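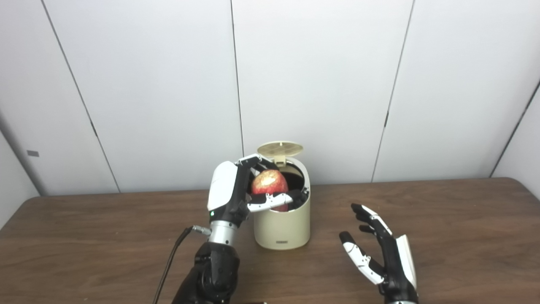
A red apple at the mouth of a small benchtop bin with a flip-up lid.

Pomutport households will be able to pick up a small lidded bin for food scraps from April, with 600 set aside for the first round.

The bins sit on a table or kitchen bench and take apples, peelings, bread and other leftovers. Full bins can be tipped into the green-lid bin at the kerb or taken to the Cestodwood depot, which opens at 8 am.

Flats in Undska are included this time — they missed out on last year's trial, when 1,945 kilograms of scraps went to compost.

Collection is from the Cordero Street library, one bin per household. Residents should bring a rates notice or lease.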